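Household Chores Evaluator (part-time, on site)
Puritz Lab, Witkowska Building, second floor

Can a machine do the chores yet? Some of them, some of the time! We'd like to know which ones, and we need people who know housework to help us find out.

At Puritz we run two-armed robots through ordinary jobs: clearing a counter, putting a bowl away, folding a cloth, moving a plant without knocking it over. Each chore is tried first in simulation, in rooms we build on the computer, and the ones that go well move on to the real kitchen downstairs. We have 400 chores on the list so far and it keeps growing (send us yours, we love getting them).

You'd be joining a team of 6 led by Ronaldo Furtado. Most of us can write code all day but have never worked in a hotel, a cafeteria or somebody else's home, and it shows. A robot can set a bowl down "correctly" right where the next person will catch it with an elbow. We want you to spot that sort of thing and tell us, plainly, how you would have done it.

The simulated rooms have a bit of everything in them, from counters with a glove or a cloth left out to tiled floors and potted plants, and you'll get to know them well.
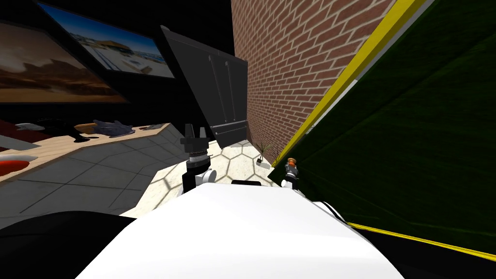
What you'll do

Watch recorded and live attempts and score them on our sheet
Write short notes on what went wrong, in everyday words
Try the same chore yourself so we have a human time to compare
Suggest new chores, the more annoying the better
Join the Thursday review, where we argue over the scores (there are snacks)

Who we're looking for

Anyone with a couple of years of cleaning, kitchen, laundry, stockroom or home care work, paid or not. Patience helps, as some attempts are very slow. You don't need a degree and you don't need to code. We'll train you on the scoring tool, Citard, during your first week.

Hours and how to apply

20 hours a week, mornings or afternoons, your choice. Write to Hubert Brzozowska at the Puritz front desk, quote job 2633, and tell us about one chore you think a robot will get wrong. A few lines is plenty!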